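Eno (software)

Eno is a control and planning package for robot arms fitted with two-finger grippers and a small camera at the wrist. It is developed by Jorell and is used mainly for handling cables, bags and other soft goods that change shape when they are picked up. The first public version came out in February, replacing an older in-house tool called Sekier.

Overview

The package has three parts: a perception module, a planner and a controller. The perception module takes pictures from the wrist camera and marks the regions where a grasp might work. With a coiled power cord in an open cardboard box, for instance, it looks for the bundle, the plug and the walls of the box, and treats the walls as things to be avoided. The planner then picks an approach path, and the controller carries it out.
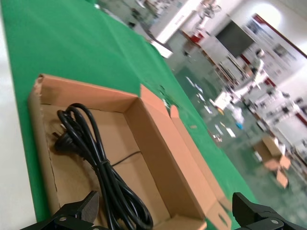
Each grasp candidate is given a score. The planner keeps the best 5 and throws away the rest, which keeps the planning time short. Loose strands are handled separately - a strand lying away from its bundle is stored as a curve and is not offered as a grasp point unless the user asks for it.

Perception

Eno works out the height of the table from a flat area of cloth or matting near the gripper. Creases and worn patches can upset this step, and so can shiny floors, where reflections may be taken for solid objects. To limit the second problem, the software crops each picture to the work surface before looking for objects. Cardboard flaps remain difficult, as a flap folded out over the mat is often read as part of the surface. 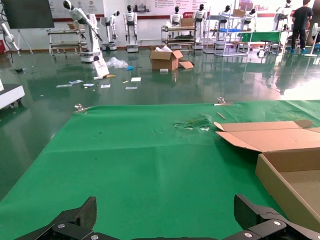

According to Namboodiri, a firm that tested the package, the crop should be set by hand for each table, as the automatic setting was too generous and let in objects from the rest of the room. Jorell added a manual setting in a later update.

Tooling

Runs are stored as logs of 300 steps by default. Users can replay a log without a robot attached, which is the usual way of checking a change to the planner. A fault in early versions dropped the last step, so that older logs hold only 299. The replay tool still accepts them but shows a warning.

The fault is listed as issue 1339 in the public tracker and was closed on Sunday, December 17, 2023.

See also

Grasp planning
Motion planning
Sekier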